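Print this page | E-mail this page

Keeping Players After a Drop: Vedelholm and Two Seasons in the Fourth Tier

Student project report, sports management. Posted Jan 7, 2023

1. Background

Vedelholm were moved down to level 4 after the club failed its license check. Most of the first team left that summer. Our project looked at who stayed, who was signed to replace the rest, and what it did to home crowds. We compared the club with Jerano, a side from the same league that went down on results alone.

2. Method

We used match programs, the released and retained lists on both club websites, and a short survey handed out at the Valach Road end in October. We got 81 forms back. Some were only half filled in, and we left those answers blank in the tables.

3. Results

Only 8 players from the old Vedelholm squad signed again. All of them were defenders or midfielders, so the club had to find a whole new forward line. Jerano kept most of its squad but let its captain go, and fans there were still writing to the program about it a year later.

Home crowds at Vedelholm fell in the first season and came back in the second. The derby against Sembiring drew over 2,000, the best gate of either season. Survey answers put this down to cheaper tickets and to having local players in the side -- several people named the left back as the reason they renewed. 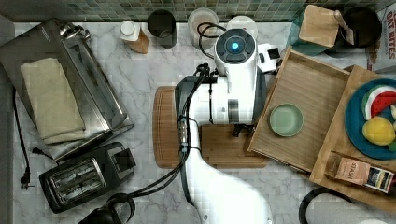
Cutting board, trays and a pale green bowl on the marble counter.

4. Limits

The survey was done at one end of one ground, and mostly older fans filled it in. We had no wage figures from either club. Jerano did not answer our second letter, so the part on contract length covers Vedelholm only.

Related reports
Ticket Prices in the Lower Leagues
Ground Sharing: Two Case Studies
Youth Teams After Relegation

This site uses cookies. By staying on this page you agree to their use.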